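木製天板の手入れと補修:オイル仕上げの作業台・食卓

トップ > 住まいの手入れ > 木部 > 天板

最終更新:7月 文:Liis Šimkus

対象は、広葉樹の板を幅方向に接ぎ合わせた天板で、仕上げが植物油系オイルのものとする。ウレタン塗装の天板は手順が異なるため、末尾の「塗装の見分け方」で確認してから作業に入ること。化粧シートの天板には研磨もオイルも使えない。

1. 日常の清掃

布は綿または目の細かいマイクロファイバーを使い、固く絞って木目の方向に拭く。木目を横切って拭くと、導管に入った粉や食品かすが残りやすい。拭いたあとは乾いた布で水分を取る。自然乾燥に任せると、接ぎ目の付近に輪郭の残るしみが出ることがある。

アルカリ性の洗剤、重曹水、アルコール製剤は常用しない。油膜を傷め、タンニンの多い樹種(オーク、クリなど)では黒変の原因になる。油汚れには、中性洗剤を薄めた液を布に含ませて使い、そのあと水拭き、乾拭きの順に進める。メラミンスポンジは研磨材として扱う。使うとその部分だけ艶が落ちる。
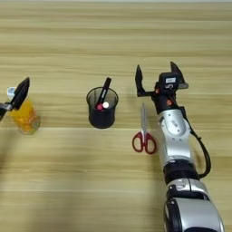 木目が横に通った明るい色の木の天板。

2. 艶むらの確認

照明を天板の真上から当てても、むらはほとんど見えない。窓からの光か、手に持った懐中電灯を低い角度で当て、目の高さを天板近くまで下げて見る。油分の抜けた部分は白っぽく、手触りが粗い。目視で判断できないときは、水を一滴落として放置する。4分たっても玉の形が保たれていれば油膜は残っている。途中で広がって色が濃くなる場合は、再塗布の時期と判断する。

確認は手前、中央、奥、左右の端で行う。手前の縁は袖や腕が触れるため、中央より早く油が抜ける。中央だけ見て問題なしと判断し、縁が毛羽立つまで放置した例は編集部にも何度か届いている。

3. 研磨

用意するもの

・紙やすり 240番、320番
・当て木(コルクまたは硬質フェルト付き)
・刷毛、掃除機
・防じんマスク

天板の上の物はすべて移動させる。片側に寄せて半分ずつ作業すると、境目に段差と色の差が残る。

240番から始め、当て木を木目に沿って端から端まで動かす。往復の途中で止めない。止めた位置に円弧状の傷がつき、オイルを塗ったあとに濃く見える。力は手の重み程度でよい。接ぎ目をまたぐ部分では、隣り合う板の高さが季節によってわずかにずれている場合がある。高い側だけを削って平らにすると、湿度が変わったときに逆向きの段差が出る。指の爪が引っかからない程度の段差であれば、そのまま残す。
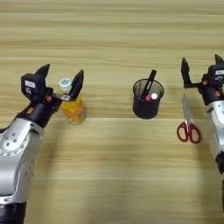 320番に替える前に、粉を必ず取り除く。240番の砥粒が残っていると、320番で研いでいるつもりでも粗い傷が増える。刷毛で導管から掻き出し、掃除機で吸い、最後に乾いた布で拭く。濡れた布を使うと繊維が起きるので、この段階では避ける。

電動サンダーを使う場合は、オービタル式の小型機に限る。ベルト式は切削量が大きく、薄い突板では下地が出る。突板かどうかは木口を見て判断する。木口の年輪が表面の木目とつながっていれば無垢材で、別の層が見えれば突板である。

4. オイルの塗布

室温が低い時期は粘度が上がり、浸透が遅くなる。容器ごと湯煎する方法が紹介されることもあるが、引火点の低い溶剤を含む製品では危険なので行わない。部屋を暖めて容器を一晩置けば足りる。

標準的な食卓(幅900 mm)での手順は次のとおり。

(1) 布に少量を取り、目立たない裏面で試し塗りをして色を見る。
(2) 表面に薄く広げる。溜まりができたらすぐ布で延ばす。
(3) 製品表示の浸透時間を守って待つ。
(4) 余分なオイルを乾いた布で完全に拭き取る。
(5) 翌日、手触りを確認し、粗い部分があれば320番で軽くなでて二回目を塗る。

拭き取りが不十分だと表面で半硬化し、べたつきが長く残る。べたついた場合は、同じオイルを少量つけた布でこすって軟らかくし、早めに拭き取る。硬化が進んでいれば研磨からやり直す。

注意:乾性油の染みた布は自然発火のおそれがある。丸めて捨てない。水に浸し、密閉できる金属容器に入れて、自治体の区分に従って処分する。

裏面にも塗ること。表だけに塗ると、表裏で吸放湿の速さに差が出て、反りの一因となる。裏面は一回塗りでよい。

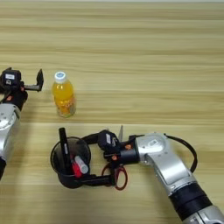
塗布後しばらくは、重い物や底の濡れた容器を置かない。手で触れて乾いていても内部の硬化は続いている。使用を急ぐときは、コースターではなく、通気のある木製の簀の子を挟む。ゴムや軟質樹脂の脚は可塑剤が移行し、硬化途中の油膜に跡を残しやすい。

5. しみと傷の処置

輪じみ(白):表層に湿気が入ったもの。乾いた布を当て、低温のアイロンを短く当てて離す。蒸気は使わない。一回で消えなければ冷ましてから繰り返す。

輪じみ(黒):鉄分とタンニンの反応による。シュウ酸の希釈液で抜けるが、毒性があるため手袋と保護眼鏡を着け、子どもや動物を近づけない。処置後は水拭きを繰り返し、完全に乾かしてから研磨に入る。

油、果汁、ソース:付着直後に紙で吸い取る。こすらない。色が残った場合は、320番で周囲まで広めに研ぎ、境界をぼかしてからオイルを塗る。

凹み:繊維が切れていなければ水分と熱で戻る。濡らした布を凹みに置き、アイロンの先端を当てる。接着剤で接いだ部分の近くでは、熱を加えすぎないこと。

引っかき傷:木目に沿った浅いものはオイルの再塗布で目立たなくなる。横切る傷は研磨が必要になる。

6. 接ぎ目の隙間

冬季に開き、梅雨に閉じる程度の隙間は木材の正常な動きなので充填しない。硬いパテを詰めると、膨張したときに行き場がなくなり、別の箇所が割れる。一年を通じて開いたままの隙間は接着切れを疑う。薄い紙片が裏まで抜けるようであれば、反り止めや脚の固定金具を点検する。固定穴が長穴になっていない場合、木の伸縮が拘束されている可能性がある。 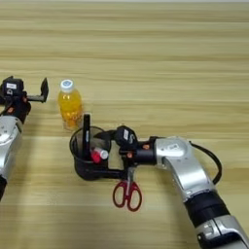
固定ねじは、座金を介して軽く締まる程度にとどめる。締めすぎた長穴は丸穴と同じで、板が動けない。点検は暖房を使い始める前と、梅雨明けの年二回を目安とする。

7. 塗装の見分け方

裏面の隅を320番で軽く研ぐ。白い粉が出て表面に膜の縁が見えればウレタンなどの造膜塗装、粉が木の色で膜の縁が見えなければオイルか無塗装と考えてよい。判別がつかないときは購入元に仕様を問い合わせる。

読者からの補足

Vivek Thakur:研磨の前に、鉛筆で天板全体に薄く斜線を引いておくと、削り残しが線として残るので分かりやすい。芯の軟らかい鉛筆は導管に黒鉛が入るので、HB以上の硬さを使う。

Elīna Tamošiūnaitė:ワックスを併用した天板では、水滴試験の結果が実際より良く出る。ワックスを落としてから試すこと。

関連ページ:まな板の反りを抑える保管法/木製椅子のぐらつき/刷毛の洗浄と保管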